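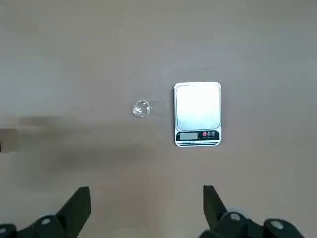
WEIGHING STATION CHECK — SMALL SCALES AND GLASS DISHES

Zirisberg Teaching Kitchen, prep room
Checked by: Kacper Wasilewska
Comments reviewed by: Ravindran Kamath
Date of check: 25th February
Scale record no.: 763

Mark each line OK, FIX or N/A. Write a comment for anything marked FIX. A comment on an OK line is fine too if the next person would want to know it.

Part A. Table and surroundings

A1. Table is clear apart from the scale and the dish being used with it.
OK

A2. Tabletop is clean, with no flour, salt or sugar left from the last class.
OK
Comment: Wiped before I started. Fine salt is hard to see on the tan tops, so run a hand over the surface as well as looking.

A3. Table does not rock when pressed at each corner.
FIX
Comment: Back left corner dips a little. The foot had worked its way up the thread. I turned it down by hand and the table is steady now, but the lock nut is missing and it will creep again. Need a nut from the maintenance box at Zasstead.
R.K.: Nut requested. Leave this at FIX until it is fitted.

A4. Scale is away from fans, vents and the door.
OK
Comment: The wall vent was blowing across this table last May and the reading would not settle. The vent has been turned toward the ceiling. Please don't turn it back.

A5. Nothing hot is put down on the weighing table.
OK

A6. Light is good enough to read the display without leaning over the plate.
OK
Comment: The plate throws back the overhead light if you stand square to it. The display itself is below the plate and reads fine.

Part B. Scale, outside condition

B1. Plate is flat, clean and free of dents.
OK
Comment: Stainless plate. Use a damp cloth and then a dry one. The green scouring pads at the sink are for the sheet pans only.

B2. Plate does not touch the white border on any side.
OK
Comment: Checked with a slip of paper all the way around. The paper should slide without catching. Dried dough in this gap is the most common fault on these scales and it makes them read light.

B3. Housing has no cracks, and the rounded corners are sound.
OK

B4. Feet are all present underneath and none are loose.
OK
Comment: One foot was gritty. Cleaned it.

B5. Battery cover closes fully.
OK
Comment: It needs a firm push. If it only clicks on one side, it isn't closed.

B6. No moisture behind the display window.
OK

B7. Printed markings on the buttons can still be read.
FIX
Comment: They are very small and students ask about them every class. The red button is easy to find. The two dark ones beside it get mixed up. I would like a card on the wall next to the table showing which button does what.
R.K.: Agreed. Make the card, but don't put stickers on the scale itself. Stickers near the panel collect grease and end up half peeled.

Part C. Scale, working check

Do this part with the plate empty at the start. Let the scale sit for two minutes after switching it on.

C1. Switches on at the first press.
OK

C2. Display shows all its segments at startup.
OK
Comment: Watch for this, it goes by quickly. A missing bar can turn an 8 into a 6 and the person weighing won't notice.

C3. Reads zero with nothing on the plate.
OK

C4. Returns to zero after a weight is lifted off.
OK
Comment: Did this more times than the sheet asks for. Zero each time.

C5. Check weights read correctly in the middle of the plate.
OK
Comment: Used 2 g and 600 g from the Kovell set. Both read as they should. Handle the small weight with the tweezers in the lid of the box. Fingers leave grease on it.

C6. 600 g weight reads the same near each corner of the plate.
OK
Comment: Put it down gently. Dropping it from even a short height is bad for the cell.

C7. Tare works with a dish on the plate.
OK
Comment: Used the small glass dish. Tared to zero, added the 2 g weight, got 2 g.

C8. Unit is set to grams.
FIX
Comment: It was in ounces when I switched it on. Changed to grams. Last week a batch of rolls from this table came out far too salty and I think this is why. All our recipe cards are in grams.
R.K.: Adding "check for g on the display" to the student start sheet. Instructors should check it too before handing out the recipe.

C9. Automatic shutoff does not cut in during normal weighing.
OK
Comment: It does shut off if you walk away to get an ingredient, and the tare is lost when it does. Have everything on the table before you start.

Part D. Small glass dishes

D1. Rim has no chips.
OK
Comment: Look from the side and then run a dry paper towel around the rim. The towel will snag on a chip you can't see. Don't use a bare finger.

D2. Base has no cracks or star marks.
OK
Comment: The glass is thicker at the base, and a bright reflection can look like a crack. Tilt the dish. A reflection moves and a crack stays put.

D3. Dish sits flat and does not spin when nudged.
OK

D4. Dish is clean, with no film inside.
OK
Comment: These dishes get used for yeast, salt and spices. Yeast leaves a cloudy ring if it is left to dry. Soak first in cool water, then wash as usual.

D5. Dish is fully dry before it goes on the scale.
OK
Comment: A few drops underneath don't matter for flour. They do matter when somebody is weighing 2 g of yeast and the drops run off onto the plate partway through.

D6. Dish is small enough for the plate and does not hide the display.
OK
Comment: No trouble with the small round ones. The big Sowa mixing bowls hang over the panel and people lift one side to read the number, which spoils the reading. Use the large floor-shelf scale for those bowls.

D7. Any chipped dish has been removed and replaced.
N/A

Part E. Between uses

E1. Dish is stored beside the scale and never on it.
OK
Comment: Leave some bare table between them. When they are pushed together the dish can rest against the housing, and things get knocked.

E2. Nothing is stacked on the plate.
OK
Comment: Still a problem in the evening classes. I have seen a cookbook left on a scale overnight. A steady load like that can shift the zero.

E3. Scale is carried by the body, with both hands, and never by the plate.
OK
Comment: Watched two students move one correctly. A third picked it up by the plate and was shown how.

E4. Scale is not put in the sink or held under the tap.
OK

E5. Cleaning cloth is kept separate from the floor and stove cloths.
FIX
Comment: No cloth at the station. I brought one from the linen shelf for the check. We need a hook.
R.K.: There is a spare hook in the drawer under the kettle. Kacper to put it up.

E6. Spare batteries are on hand.
OK
Comment: One full pack in the drawer. Take old batteries to the box in the office. Do not leave them loose in the drawer with the new ones, it is impossible to tell them apart.

Part F. Items to fix

A3, lock nut for table foot. Waiting on part. R.K.
B7, button card for wall. K.W.
C8, line added to student start sheet. R.K. to print.
E5, hook and cloth for station. K.W.

Part G. General comments

K.W.: The scale is in good order and can stay in use. The faults on this sheet are with the table and with habits, apart from the markings. The setting in C8 is the one I would worry about, because the scale works perfectly well in ounces and gives no warning. I would like the morning instructor to switch on each scale and look at the unit before the first class comes in. It takes no time.

R.K.: Fine with me. Put it on the opening list next to the refrigerator temperatures. I also want the corner test in C6 kept on the sheet. It was dropped from the old version and we missed a bent plate for most of a term — the middle read correctly and the edges did not.

K.W.: One more on the dishes. We are short of them. Students use one for salt and one for yeast, and when there aren't enough they tip the first out, wipe it with a sleeve and carry on. If we order more, please get the same kind. The clear glass makes it easy to see when something has been left in the bottom.

R.K.: Will put them on the next order. Until then, salt can be weighed in a paper cup, tared first like anything else.

Result: Scale 763 passed for use. Table to be looked at again when the nut is fitted.

Signed: K. Wasilewska
Reviewed: R. Kamath

Keep this sheet in the prep room binder, behind the tab marked Scales.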